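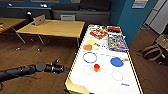 Why do robots need different kinds of hands?
Different hands are good at different things, the same way a fork is great for noodles and terrible for soup. A hand that picks up a block easily may drop a sock or squash a grape.

Robot people don't usually say "hand," by the way. They say "gripper." I test grippers for a project called Cirlow, and it's the best job I've ever had, even on the days when I spend the whole morning picking up the same block over and over.

Let me tell you about two grippers I've been comparing. The first one is the Trandel. It has two stiff fingers that slide toward each other like a pair of pliers. The second is the Flellen, and its fingers bend a little when they touch something, like the end of a rubber spatula. Neither has a thumb or a pinky! Two fingers can do an awful lot, though. Try it yourself: pick up a pencil with just your thumb and one finger. Now try a coin lying flat on the table. Much harder, right? You probably slid it to the edge or got a fingernail under it. A gripper has no fingernails, so flat things give it trouble too.

When I compare grippers I try to be fair, and that takes more patience than you might think. Both get the same block, put down in the same spot. Both get the same number of tries. If I gave one gripper the easy block and the other one a slippery spoon, I wouldn't learn anything about the grippers. I'd only learn that spoons are slippery (I knew that already).

On my last round each gripper got 14 tries at a small foam ball. The Flellen held on 11 times. The Trandel squeezed too hard and the ball kept popping out sideways – one of them rolled under a cabinet and I had to lie on my stomach to get it. With a hard cube, the Trandel was the better one. It grabbed the flat sides and didn't wobble at all.

Then there are the eyes. A robot can have a camera up on its head and another one down at its wrist. The head camera sees a lot at once, like you do when you stand in a doorway and look into a room. The wrist camera sees much less, but it gets very close, so it's handy for those last few inches before the fingers shut.
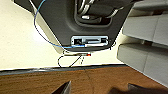 A wrist camera's view, with the tips of the gripper fingers at the bottom.

Cover one eye and try to touch the tips of two pencils together. Now do it with both eyes open. Having another view helps you judge how far away things are, and it can help a robot too. When I switch off the wrist camera, the gripper often closes too early and gets a fine handful of air.

I always get asked what comes after blocks and balls. Kitchen things! Cups, forks, towels, bottles. Cups are tricky since you can grab them by the rim or around the outside, and the robot has to choose. Towels are worse. A towel changes shape every time you touch it, so there's no perfect place to grab.
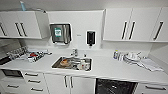
Krešimir Kovačević wrote to me after reading an early copy of this page and said I was being too hard on the stiff fingers. He'd stick little rubber pads on the Trandel and run the cup test again before picking a favorite. I think that's a fair point, so the pads are going on next.

You can run a gripper test at home with kitchen tongs and a pair of chopsticks. Choose a few things that won't break, give each tool the same number of tries, and write down every drop. Write down the silly ones too.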